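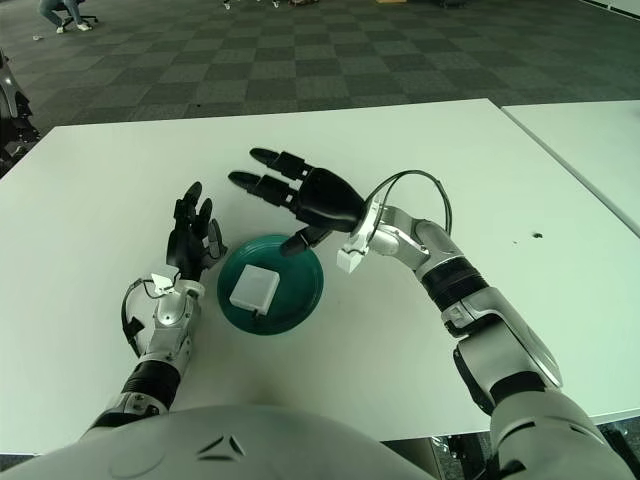 Deolinda Peixoto wrote on 05/07/2026:
> I've tried the overnight rye from the June digest three times now
> and each time the middle is gummy, even though the crust looks
> lovely. I'm using 300 g of wholemeal rye, 175 g of strong white and
> the starter straight from the fridge. Is it my flour (Haugen, the
> coarse one) or am I just cutting it too early? I gave it an hour
> last time and the knife came out sticky.

Hello Deolinda, hello all,

Oh, I'm so glad you asked this, I went through exactly the same thing all last winter and nearly went back to white tin loaves!

Your flour is fine. I love the coarse Haugen, it gives you that lovely nutty chew, but it does drink slowly, so I'd mix the rye and the water first and leave them alone for a good while before anything else goes in. Overnight if you can bear it. You'll find the dough feels quite different in the morning, more like thick porridge than wet sand.

The starter is where I'd look hardest. Straight from the fridge it's half asleep, and rye really wants a lively, sour one or the crumb goes to glue. Feed it the evening before, feed it again at breakfast, and use it when it's domed and smells of apples. Mine lives in an old Satora jar with the lid resting on top and it's happiest next to the boiler.

And yes, an hour is much too early! I know, I know, the smell is torture. A loaf that size (mine comes out of the tin at just under 900 g) needs to sit till the next day, wrapped in a tea towel. I once left one for two days when we were away at my sister's and it was the best I've ever made, with thin slices that held together beautifully under a bit of butter and radish.

One more thought: do you bake it in the long Tarkton tin or the short one? I only ask as the short one makes a much taller loaf and mine needed another 7 minutes, plus a lower shelf so the top didn't catch.

If anyone on the list has tried the Pritar rye, the finely milled one, I'd love to hear how it behaves. I've got a bag in the cupboard and I'm itching to open it, but I promised myself I'd finish the Haugen first.

Do write back and tell us how the next one goes, Deolinda, gummy or not.

Happy baking,
Rosário Arruda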